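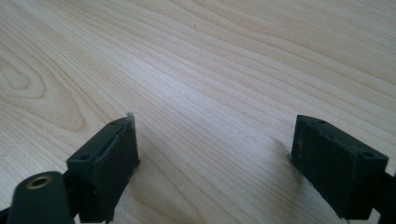
Item 1, table top: pale wood, swirl in the grain at the left, one small dark speck near the top.

Lotby staff kitchen, table and surrounds
Wednesday, 10.30 am
Checked by: Rosalinda Dimaculangan

1. Table top, surface: PASS
Smooth, satin finish. The speck may be a crumb or dust. I have given it the benefit of the doubt and a wipe.

2. Table top, edges: PASS
No splinters, despite the report from Sebastian House, who I gather had a sore thumb and a deadline.

3. Legs and fixings: PASS WITH COMMENT
One bolt took a quarter turn. The folded Vumus leaflet under the back leg is not a fixing. Removed. Felt pad ordered.

4. Load label: FAIL
Missing again. It should read 68 kg. Please stop peeling it off during meetings.

5. Floor beneath: PASS
Dry. One teaspoon recovered and returned to its family.

6. Walkway to door: FAIL
Torkedeck boxes stacked along the wall. Last month's form says "moving these tomorrow". So does March's.

Action: Wilfredo Cabanatuan to fit label and shift boxes within 24 hours. Both, please, Wilfredo.
Next check: same time, next month.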